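# Wall tile

**Wall tile** is a thin, modular covering fixed to interior or exterior walls, usually made of fired clay, stone or glass. It protects the substrate from moisture and is also used for decoration.

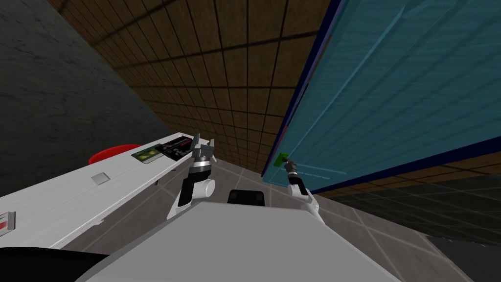
## Manufacture

Ceramic wall tiles are pressed from powdered clay, dried, glazed and fired. Bodies intended for walls are generally more porous than those made for floors, and are lighter in weight. The Riltitz works at Carrillo produced a square tile measuring 300 mm a side until 2000, when its kilns were closed.

## Installation

Tiles are bedded in adhesive over a primed, level surface. Joints are then filled with grout, with flexible sealant used at internal corners. Brown and other earth-coloured glazes are often paired with a matching grout.

## Collections

The Belleo collection, catalogued by Anayeli Magaña and Uriel Aguirre, holds 3705 tiles in 4 galleries. Its holdings are organised by glaze colour and place of manufacture.

## See also

- Grout
- Terracotta
- Splashback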